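Home Advice Kitchen Laundry Workshop Contact
Reading time: 2 minutes

Can a machine do it yet? Small parts and the workbench

Readers of these pages regularly ask whether the sorting and fitting of small parts can be handed to a machine. The Drinley workshop service has kept notes on the subject since April, and the position at present is mixed. Floor cleaning and lawn cutting may be left to a machine in most homes. Folding, wiping down and bench assembly still call for a person nearby.

Gears are a fair test. Each must be picked up without tilting, brought over its place and lowered squarely. In the Drinley trials, 83 of 172 attempts needed no help. The remainder were finished by hand, mostly after a part had been set down slightly askew.
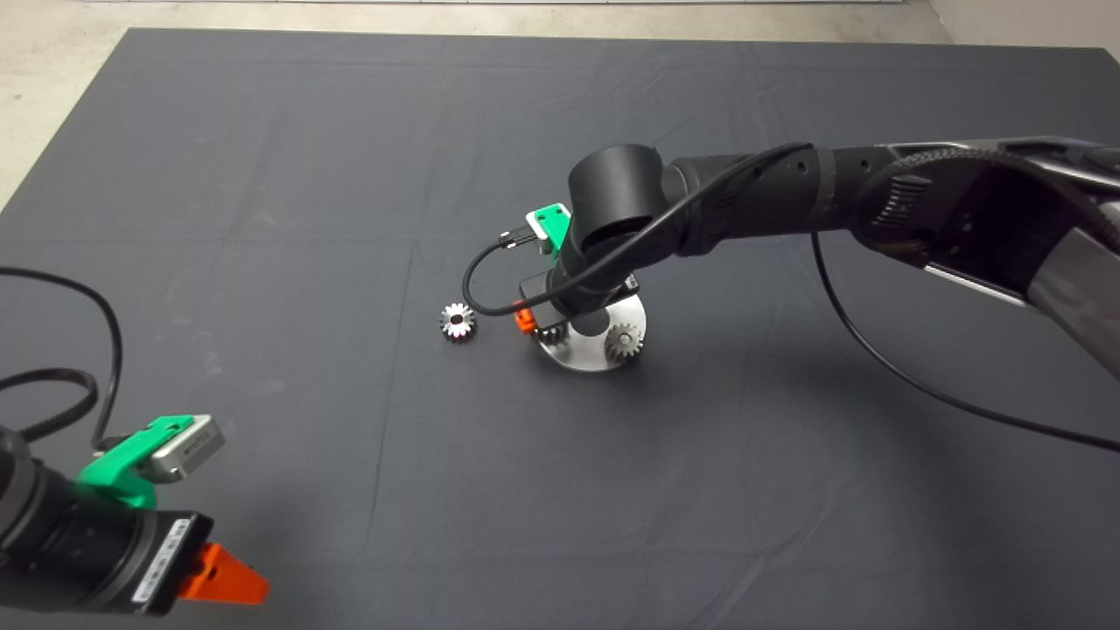

Princess Barredo writes that her own bench at Hanow would gain more from a machine that found dropped washers than from one that fitted gears, and that she would wait another 8 years for it if necessary. The point is a reasonable one – searching takes up much of the time in any small repair.

Whoever does the work, the following practice is advised:

Lay a plain dark cloth under bright metal parts. It shows them up well and keeps them from rolling.

Keep loose gears apart from the plate until they are wanted.

Turn each gear by hand once it is seated. If it binds, lift it off and start again; do not press.

Shake the cloth out over a tray before putting it away.

Enquiries about bench work should be addressed to Kátia Coutinho at the Drinley office.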